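Skallow handheld gripper pair: four months in

Our two pairs get used every day, so I went into this set expecting to nitpick, and I've ended up a big fan. Setup took me one afternoon in January, most of it spent squaring the marker cubes (snug the screws evenly or the cube creeps!).

Day to day

The green lights are easy to check at a glance, and the fingers hold thin fabric better than our old Okska ones did. I wipe the cubes every 100 takes and swap the finger pads at around 3,000. Last tracking check came back at 98 percent, on the original cubes too.

We do most of our cloth work on the light blue table, with a sheet of paper under the cloth.

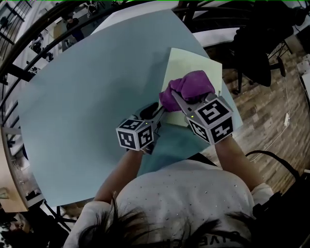
What I'd change

The pad screws are tiny and love to roll away. Spare pads should come in the box.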